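The field at Plondham is easy to miss. A narrow paved path runs along it, and most people who use the path are on their way to Irkthorpe. The woman who looks after the grounds has worked here for 24 years and has no plans to move.

"People ask me what there is to see," she said. "I tell them grass and trees. If they want more than that, there's the cafe in Irkthorpe."

She mows the main part of the field and leaves a rougher strip beside the path. The leaves that gather along the asphalt are her other job, and she admits she is behind on it.

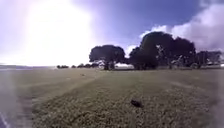
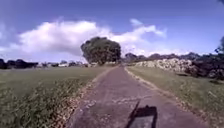
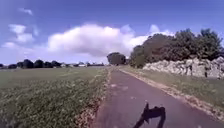
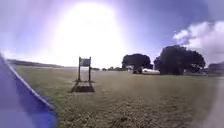

The path surface is what she gets the most complaints about. "Cyclists want it smooth and the walkers don't care," she said. She asked for 990 dollars for patching in June and is still waiting to hear.

The trees take less of her time — she checks them after storms and otherwise lets them be. She would like to see a bench in the shade, and maybe 2 if the money is there.

Her shift ends at 3 in the afternoon. Most days she walks back the long way, across the grass. "I could take the truck," she said. "But then I wouldn't see what needs doing."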